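Hemex G2 Wrist Camera and Gripper Bracket Kit

Skikon Workshop Parts > Arms and grippers > Wrist mounts

The Hemex G2 is a bolt-on wrist bracket for small hobby and bench arms carrying a two-finger parallel gripper. It holds the gripper and one compact camera module on a single clamped part, so the view of the fingertips stays fixed when the wrist turns. It suits a home build or a shared workshop where arms are swapped between benches and have to go back together the same way each time.

The bracket is supplied as a printed body with screws and a drilling guide. Camera, gripper and arm are not included. Two brackets are needed for a two-arm build; order them together so that both bodies come from one batch.

Soft goods are a fair test of a wrist mount. The fingers vanish into the cloth, the load shifts as folds slip, and a camera that has moved by a few millimetres gives a view that no longer matches its calibration.
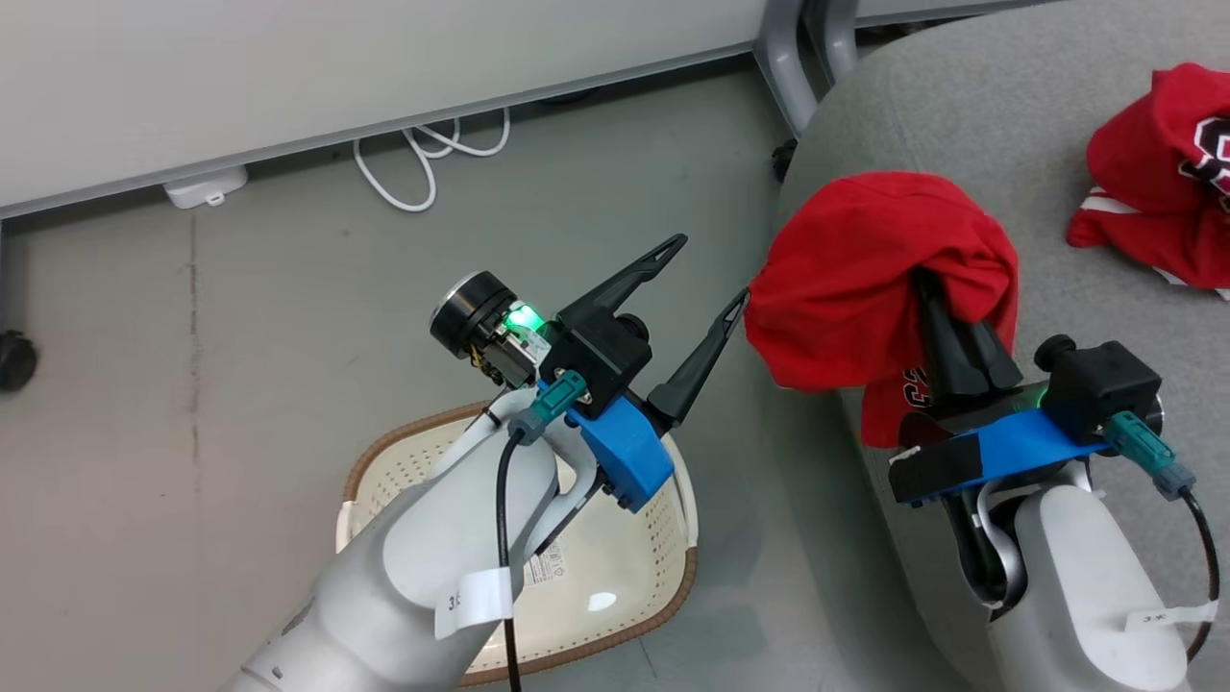
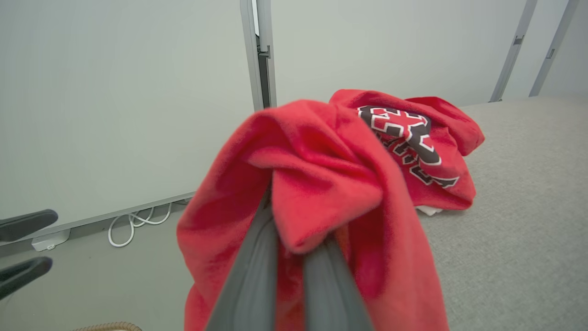
A red garment in one gripper: the two arms with their blue brackets in the first picture, a wrist-level view of the fingers in the second.

In the box

Bracket body, 1
Clamp screws, 6
Camera screws, 2
Cable ties, 5
Drilling guide, paper, 1

Fitting

Power the arm down and support it before loosening the wrist. Seat the bracket fully on the wrist, start all six clamp screws by hand, then tighten them in opposite pairs. Fit the camera last. The cable should run back along the arm with enough slack for full wrist rotation -- turn the joint by hand through its whole range before applying power.

Recheck the clamp screws after some 8 hours of running. Recalibrate the camera whenever the bracket has been off.

Compatibility

Fits the Ongart and Droldale wrist patterns. The Droldale needs the spacer plate, sold separately. Not suitable for suction tools or for grippers with a side-mounted motor.

Known limits

Thick cloth gathered over the fingers can block much of the camera view. For folding work a second, fixed camera above the bench is advised.

Spares

Bodies and screw sets are stocked singly. State the wrist pattern when ordering. Next batch of spacer plates due in December.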